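What I Want From an Open Day

The Prandico lab opened its doors for an afternoon in June, and I went because my sister runs a hotel laundry and keeps asking me when the machines are coming for the towels. I can't answer her yet, but I have an opinion about how these days should be run.

Most demonstrations I have been to are too polished. An arm on a stage does one trick, people clap, and you learn nothing. Prandico put its visitors in groups of 18 and let us stand by the table for 33 minutes while the arm worked on cloth. Gilmar Teixeira ran the session. He talked very little. When the arm missed a fold he let it miss, and then he reset the cloth and started it again.

I think that is the right way to do it. Cloth is hard. It changes shape each time you touch it, and a person handles that without thinking. Watching a gripper go after the same corner over and over taught me more than the brochure did, and the brochure had 3,000 words in it.

My complaint is about the questions. A man next to me asked what the whole setup cost and was told to email. Quang Phí, who handles visitors there, said prices depend on the customer. Maybe so, but people who fold for a living came to that room, and they deserve a number, even a bad one.

I would still go back. I'd like them to try a fitted sheet next time, with the price on a card by the door.

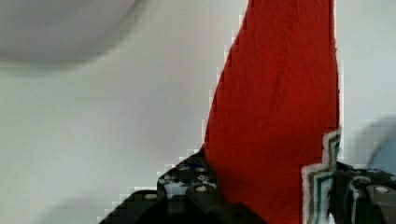

Red cloth with a striped hem, held in the gripper at Prandico.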